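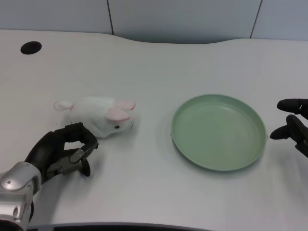

Thursday, October

Dye bath, batch 3. Continuing the onion skin series on the Desholm wool. Anoma Mondal did the scouring this morning before I got in, so the skeins were already hanging on the rack by the sink.

Dry weight of wool before scour: 494 g, five skeins. I didn't reweigh after. Skein 4 is still tied with the acrylic yarn and the rest have cotton ties. The cotton ties took up color last time and were hard to find in the dark skeins, so next time use acrylic on all of them.

Skins: 300 g dry, yellow onion only. I picked out the red ones, which took longer than I wanted. The bag from the Eltthorpe market stall had a lot of papery root ends and some grit in the bottom. Shake it out over the bin first.

Put the skins in the big enamel pot at 9:15, tap water to the second rivet. Slow heat, held under a simmer for an hour, left to stand with the lid on over lunch. Strained through the old pillowcase. Liquor was a dark reddish brown, darker than batch 2. Batch 2 used skins that had been sitting in the shed since spring.

Alum mordant as before, 40 g dissolved in a jug of hot water and added to the mordant pot with the heat off. Wool in wet. I stirred twice and should have stirred more, see below.

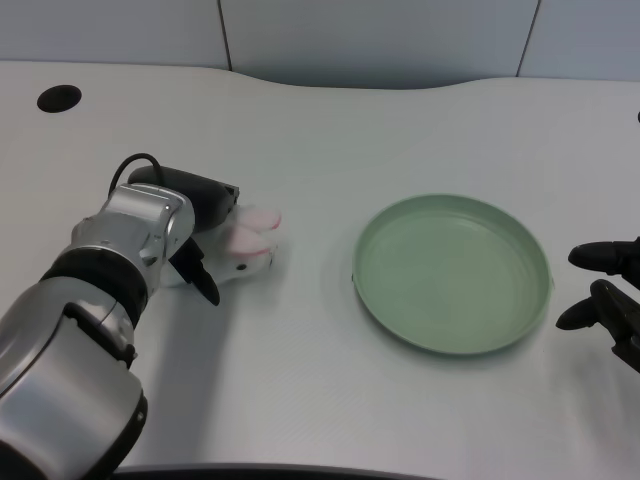

Results

Skein 1: deep gold, even all the way through. Best one so far.

Skein 2: same as 1, maybe slightly more orange. I can't tell them apart under the lamp, only at the window.

Skein 3: patchy. Paler band about a hand wide where it was folded over the edge of the pot. My fault.

Skein 4: even, a bit lighter. It went in last and came out with the others, so it had less time.

Skein 5: pulled early and put in the iron afterbath for four minutes. Olive brown. Anoma likes it. I think it is a little dull, but it goes well next to skein 1.

Rinse

Three rinses, lukewarm. The first ran quite yellow, the third nearly clear. Squeezed in a towel and hung in the back passage out of the sun. One drip tray is cracked, so there is a stain on the floor by the door. It came up partly with washing soda.

To do

Repeat skein 3 with the wool fully under. Use the Grider pot, it is wider.

Cut light test strips from all five. Half under card, half open, south window. Label on the back in pencil, the pen ran last time.

Ask Simon whether they still sell the wool in undyed cones, item 3758 on the old price list. The new list stops before that page.

Second bath from the same liquor tomorrow if it hasn't gone off. It is in the lidded bucket under the bench. Please don't empty it.

Enamel pot has a chip inside the rim, bare metal showing. Keep it for skins only and don't use it for anything where iron would matter.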